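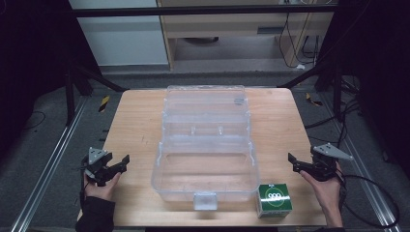
Clear case with the lid open, little green box next to it

Home > Community > Storage & Sorting > Small Parts

Posted in December by Leokadia Lis

Help me pick what goes in my clear case!

Hi everybody! I finally cleared a spot on the table and I'm going through every drawer in the apartment that has small stuff in it. Batteries, thumbtacks, picture hooks, spare keys, beads from when I made bracelets, and so many buttons. My grandmother saved buttons her whole life and I counted hers one rainy evening — 179, and that's only the ones with four holes!

I have a big see-through organizer case and I love being able to look in from the side without opening it. The main part is one open tray, so anything tiny slides into one corner the second I pick the case up. I also have a small green cardboard box, a cube, with 999 on it, and I'd love to use it for something too (it's such a cheerful green).

What would you put in the big tray, and how do I keep it from turning into button soup? Should the small box go inside the case or live on its own? I'm happy to cut up cardboard or sew little bags. I don't want to buy much more, I already spent too much on hooks at Wallden.

Marciniak

Ooh, fun one! I did my whole sewing corner this way last winter and I still get a kick out of opening it.

Start with a bare table and sort there before anything goes near the case. Spread the small things out in loose piles, and put a dish towel down under the round ones. 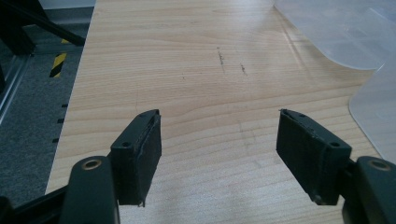

A smooth top lets beads roll right off, and I've crawled under my own table after enough of them to know. Once you have your piles, see which ones you reach for every week. Those go in the big tray, in shallow containers you can lift out. I use the bottoms of tea boxes cut down to the height of the tray, and they hold up surprisingly well. Push them together snugly and they can't wander.

For buttons, sew the bags! Thin netting is best, you can see the colors through it. I sort by color and never by size, but my sister does it the other way and we argue about it every holiday. Her case holds 1578 buttons (yes, she has a notebook) and she finds things faster than I do, so take my advice with a grain of salt.

I'd keep the green box on its own. A cardboard cube is perfect for the odd things you don't want to throw out yet, like mystery keys. Go through it when it's full.

One more thing — keep the batteries somewhere else. Loose batteries and picture hooks shouldn't share a tray. Mine stay in their packs in a kitchen drawer.

trellik_7

measure the inside first before cutting any cardboard. i cut mine from the outside size and had to redo all of it. also dont fill it to the top or the lid wont close

Plollusmont

I've got around 200 thumbtacks in an old mint tin and it's great, so tins are worth a look if you have any lying around. Masking tape on the lid for a label. Would love to see your grandmother's buttons when they're sorted!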